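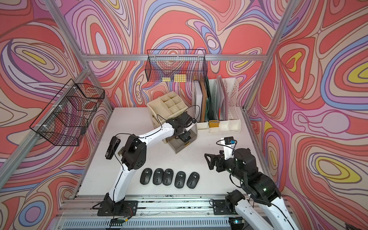
incident thread, because apparently I write these now. the job was to put computer mice in a drawer. two arms, one drawer, a row of mice. a toddler could do it and would want less calibration.

the fault: the left arm holds the drawer. the right arm fetches the mouse. at some point in the run the left arm stops believing it is holding a drawer, and the right arm carries on as if everything is fine. I have had coworkers like this.
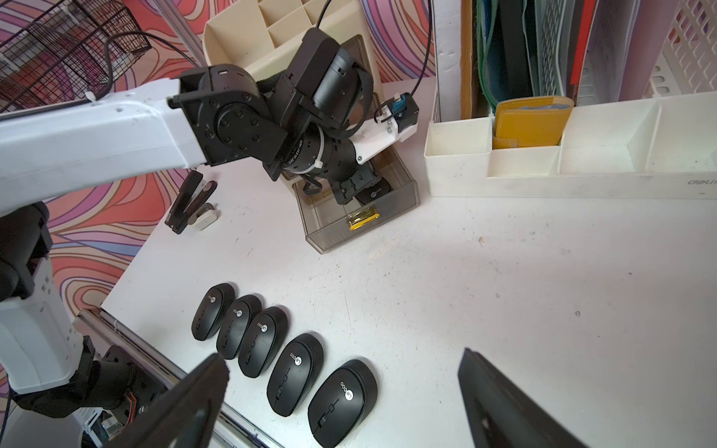

Photo: Biltness bench log

first theory was the gripper. swapped the fingers. same fault. second theory was the cable at the wrist, which I have blamed for everything since December and will go on blaming out of loyalty.

it was a timeout. the Floltora controller gives up on a grip signal after 300 milliseconds. our handoff check also waits 300 milliseconds. so the two of them race, and whoever loses decides whether the drawer is still a drawer.

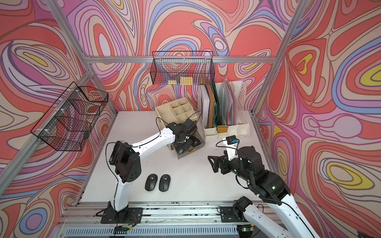
Rastus Rutkowska
Automation technician, Biltness

the safety part, and I'm only being a little funny here: when the left arm drops its hold state it is allowed to go home. at full speed. through wherever your hand is, if you were reaching in to straighten a mouse.

my hand was not in there. my sleeve was. the sleeve has been retired with honors.

so, new rules as of 1/1/19. e-stop before anyone reaches over the rail — yes, even for one mouse. home moves capped at 15 percent speed. handoff check shortened so it finishes before the controller loses interest.
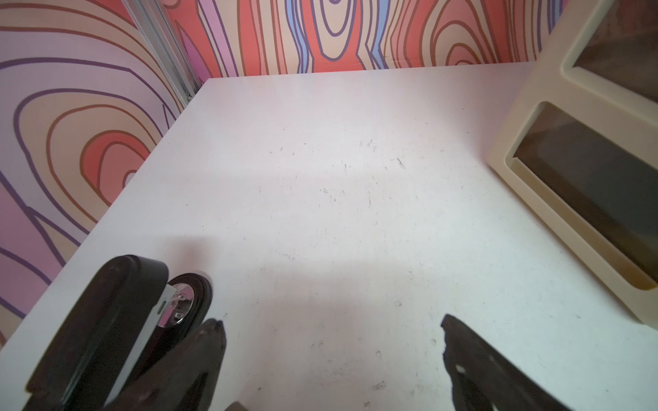

Rastus Rutkowska
Automation technician, Biltness

the stapler is not part of the task. it has still been in the fault report 2 times, once as "unexpected contact" and once as "object acquired."

rerunning tonight with the new timing. if the drawer stops being a drawer again I'm going back to the cable theory.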